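Uvuren lists its tamales at 204 grams each. I ordered two and weighed them at home with the husks off: 200 and 113. The smaller one had most of its filling pushed to one end, and the masa at the other end was dry.
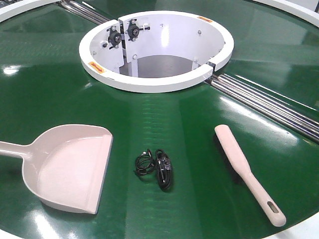 **Filed under: Restaurants / Takeout**

The salsa was better. It is a thin red one with a slow heat – closer to the version Natden served until August than to anything else on that street. Rice was salted correctly. Beans were not salted at all.

I would order the larger tamale again if they let me pick. Next post covers the breakfast menu at Javier.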